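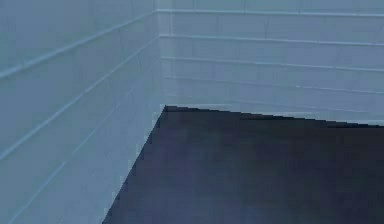
Jacobus Dlamini reckons the Leko roller is fine for ceilings and a waste of money for everything else, and after two months with mine I'm maybe halfway to agreeing with him. Ceilings yes. Everything else, depends.

Quick version for people in the paint aisle right now: buy the Leko if you have big walls and bad shoulders. Skip it if you're doing one small bathroom.

What it is. Paint roller with a hollow handle. You suck the paint up into the tube, push the plunger as you go, paint comes out through the sleeve. No tray. Mine came with the handle, 2 sleeves, a filler spout and a lid that's supposed to fit any gallon can. Didn't fit my Pleltlow can. Fit the other brand okay. Kept the lid on with tape, which worked until it didn't.

Filling. Slower than the box makes it sound. Thick paint especially. First go I pulled too fast and got mostly air, then a big burp of primer down my sleeve. Go slow. Stir first. Wipe the spout every single time or it dries and you're picking at it with a fingernail.

Rolling is the good part. Nice even coat, hardly any spatter, no climbing down to the tray every two minutes. Did the bedroom ceiling before lunch, and normaly that's a whole day plus a sore neck. The handle gets heavy when it's full though. I ended up filling it halfway and just going back more often.

Edges, no. It can't get close to trim and the end cap leaves a little ridge of paint if you lean on it. You still need a brush. I used my old Zulu angled one, bristles going everywhere, still better than the edging pad they try to sell you as an add on. Grooved paneling is the same story. Roller skips right over the low spots, so brush those first, then roll while it's wet.

Cleanup. Ugh. Manual says 6 minutes. Not in my sink. You have to take the plunger out, rinse the tube, rinse the sleeve, find the rubber ring that fell in the drain, rinse again. Closer to half an hour if you want the water running clear. And if you leave it overnight the plunger sticks, ask me how I know.

Compared with the Tamis kit, which my sister has: plain roller, deep tray, long pole. Less than half the price. Takes more trips, cleans up fast, nothing to break. For regular walls I'd honestly grab hers.

Sleeves wear okay. First one started sheding fuzz in the second room, second one is still going. Replacements are hard to find in stores, had to order.

Would I buy it again? For this house, with these ceilings, yeah. On sale. Hallway is next, will update if the plunger gives out.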